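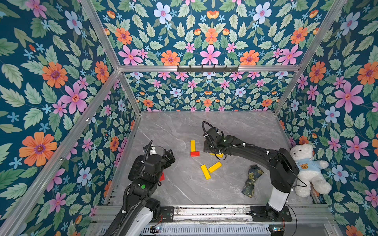 Talk notes: Paper on the Wall
Local history evening, Sep 18, 2020
Slides are numbered as in the handout. Running time 30 minutes, then questions.

Slide 1. Title
Thank the library for the room. Say where the toilets are. Ask people at the back if they can hear.
Start with the question: who here has stripped a room and found another paper under the first one? Wait for hands. Ask one person what color it was.

Slide 2. What the talk covers
Wallpaper in ordinary houses in this town, mostly rented ones. I am leaving out the big houses because they have been written up already. Most of what I have comes from scraps: pieces behind radiators, inside closets, under light switch plates.

Slide 3. Block printing
One block per color. The printer inks the block, lines it up with small pins at the corners, presses, lifts, moves along. Each color dries before the next one goes on. A floral with many colors took many passes, and the price went up with each one.
Hold up the practice block. Pass it around, left side first. Remind people it stains.

Slide 4. Roller printing
Cylinders, continuous paper, thinner ink. Cheaper by a long way. The colors sit flatter and the joins between them are less exact. Point to the edge of the rose on the slide, where the pink has slipped off its outline.
Do not get into the history of the paper tax here. It takes ten minutes and there is a question about it every time anyway.

Slide 5. The Pendura sample book
115 pages, of which 102 still have their samples. The missing ones were cut out with scissors, probably by customers or by children.
Page order: plain papers first, then stripes, then florals, then borders. Prices are in pencil on the back. Several have been rubbed out and raised.
Mention that the book may be viewed by appointment. It does not travel.

Slide 6. Dark grounds
People expect old florals to be on cream or white. Plenty were on dark green, brown or blue. A dark ground hid soot and the marks of chair backs, and it was sold for halls and dining rooms.
It also shows every bad seam. Paperhangers charged extra, or painted a strip of matching color down the wall before hanging. We found one of those strips in the Purnen house. Next slide.

Slide 7. The Purnen house
Back bedroom, north wall. Seven layers. Go through them from the bottom up but keep it short: stripe, small sprig, brown floral, plain green, large roses, geometric, woodchip.
The brown floral is the one with the painted strip.
The layers came off with steam in one afternoon in May. The separating took much longer. Each layer was floated in a tray and lifted on netting.

Slide 8. Matching the repeat
Show how to measure a repeat from a scrap. Find one flower, find the same flower again, measure between. If the scrap is too small, look at the leaves, which often repeat sooner within the design and can mislead you.
Explain straight match and drop match. Use the two strips on the table. Slide one down until it lines up.

Slide 9. Reproductions
Kerno will print a short run from a scan, up to 55 rolls. Color is the hard part. Ask for a strike-off and look at it in the room, in the morning and again under the lamp.

Slide 10. Looking after what you find
Do not laminate it. Keep it flat, in the dark, between sheets of acid-free paper. Write the room and the wall in pencil on the sheet, never on the scrap.
If it is green and very old, wear gloves and do not sand it. Arsenic question usually comes up now. Answer: possible, have it tested.

Slide 11. Sources
Leave this up during questions. The Butkienė collection is the best place to compare borders. Handouts are by the door, and anyone with scraps should bring them to the front table afterward.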